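README for the Gavlow shopping folder

Last touched Tuesday, January 26, 2021

Hi! If you've opened this folder you're probably either thinking about a two-arm bench of your own or you've been asked to sign off on ours. I'm Hina Hayat, I keep the spreadsheet, and this file is me talking you through it so you don't have to guess what my column names mean (sorry about "maybe_later_2").

What's in the folder

budget_main.csv – the one to read. One line per thing we bought or plan to buy.
quotes/ – the paper trail, sorted by seller.
spares.csv – parts that wear out or go missing.
wishlist.txt – a mess. Mikkel Ragnarsson adds to it from his phone.
recordings_sample/ – a few short clips and stills from the bench, for anyone who wants to know what the money turned into.

How to read budget_main.csv

Prices are in euros, without tax. The column "firm" is yes or no: yes means I have a written quote, no means I looked at a web page and typed in what I saw. Please don't add those two groups together and send the total to Illholm, I did that once in October and spent a week taking it back.

"Priority" goes from 1 to 3. A 1 stops work if we don't have it. A 3 is something we'd love and will live without.

Where the money goes

I went in thinking the arms would eat everything. They're big lines, sure, but the small stuff adds up in a way that made me go back and check my formulas. Cables, brackets, fingertips, screws, clamps, a backdrop cloth, the printed parts that get redrawn every other week. Our small-parts line for the year is 1682, and I'd set it at 900! Most of the gap was cabling. We bought short ones first, found they pulled when the wrist turned, and bought them all over again.

The fingertips are priced per pair. We use two shapes, so they get two lines, and the spares are on separate lines again. The Jurkari quote in the folder is for 598 and covers the mounting plates and fittings only, no fingers. It took me three emails to get that in writing, so if you ask them for a price, ask what's on the plate when it ships.

Printed parts are under "filament" and "printer time". Poul Toft wanted them under each arm, which makes sense for him, but I can't split a spool that way and I've stopped trying.

What I'd plan for from the start

Get the cable runs drawn before you order anything. Keep one extra of every bracket. Leave room in the budget for a second version of whatever you mount at the wrist – the first one will teach you what you wanted. And put the backdrop on the list! It's cheap, it gets creased, and you'll want a solid color behind the hardware if you're recording.

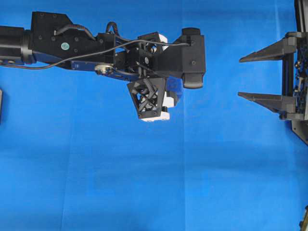 Esben Juhl read the draft of this and wrote back that I should budget for people's hours too, as swapping a wrist part costs him an afternoon and the spreadsheet shows it as free. Fair point. There's now a column called "hours", mostly blank, and I'd be happy if you filled in yours.

Known gaps

Shipping is missing on everything before October. The Sveinbjörnsson quote has run out and I haven't asked for a new one. Hamisi Langat is checking whether the insurance covers loaned parts, so that row is blank for now.

Changes and fixes

Edit the CSV directly, put your initials in the last column, and leave the old price in the notes. If you've found a better deal on cables, please write to me first and edit second!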